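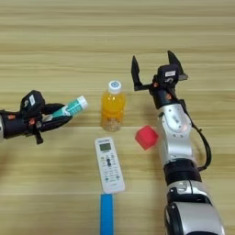 Programs > Assistive Handling > Sondano > Progress reports > Open day report

Sondano project: progress report to the Plorkico Fund, open day and work since the last report

1. Summary

The open day was held in January at the Voller building. It was the one public event required under the grant, and it has now been delivered. Visitors came in 6 groups through the afternoon and saw the two-arm table in operation. Work on handing objects from one gripper to the other is ahead of plan. Work on soft packaging is behind plan, for reasons given in section 4.

Spending on the event was $2168, against the outreach line. Most of it went on room hire, a second display screen and printed handouts. No further claim will be made on that line.

2. What was shown

Each group spent time at the table and then moved to the next room for questions. We kept the objects ordinary, as agreed with Plorkico at the planning call. The table had a toothpaste tube, a bottle of orange juice, a white remote control and a red block on it. The two arms worked from opposite sides.

The main task was the handover. One gripper holds the tube by its flat end, the other comes in at the cap, and for a moment both have hold of it. The first gripper should let go only after the second has a firm grip.

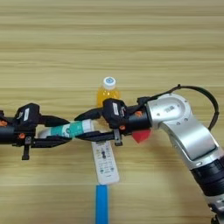 That shared hold is the part we have spent the most time on since the last report. If both grippers squeeze at full force the tube bends in the middle. If one backs off too soon the tube turns and the cap slips out of the fingers. The current version lowers the force on the giving side in steps and waits for the receiving side to settle before each step. It is slower than we want. Several visitors said so, and we agree with them.

Across the afternoon we ran the handover 11 times. The tube was dropped twice, both times in the first hour. The operator then changed the approach height of the receiving arm and there were no more drops. Both failures were logged and have been added to the test set.

3. Visitor feedback

Comment cards were left at the exit. The most common remarks were:

- People wanted to try handing an object to the arm themselves. This was not possible under the safety plan for the day.
- Staff from Vasiliauskas, who run supported housing, asked if the arms could open a screw cap. They cannot yet. It is listed for the next period.
- The handout was too technical. We have rewritten the first page in plainer language and will send it with the next report.
- The sound from the second screen made it hard to hear the presenter at the table.

Vasiliauskas has asked for a follow-up visit with its own staff and a list of household items they would like tested. We have said yes in principle and will confirm once we have the list.

4. Issues and delays

Soft packaging is 4 weeks late. The finger pads we ordered came in the wrong hardness and had to be sent back. The replacements have arrived but have not been fitted. We do not need extra money for this. We do ask that the packaging milestone be moved to the end of the next period.

Wear on the arm cables was raised in the last report. They were checked before the open day and left in place. They will be checked again before the Vasiliauskas visit.

5. Next period

Fit the new pads and repeat the tube tests. Shorten the shared hold without increasing drops. Start cap opening, first with an empty bottle. Send Plorkico the revised handout and the open day log.

We would like a decision on the milestone change before the pads are fitted, so that the test plan can be set once.

3 comments | 7 shares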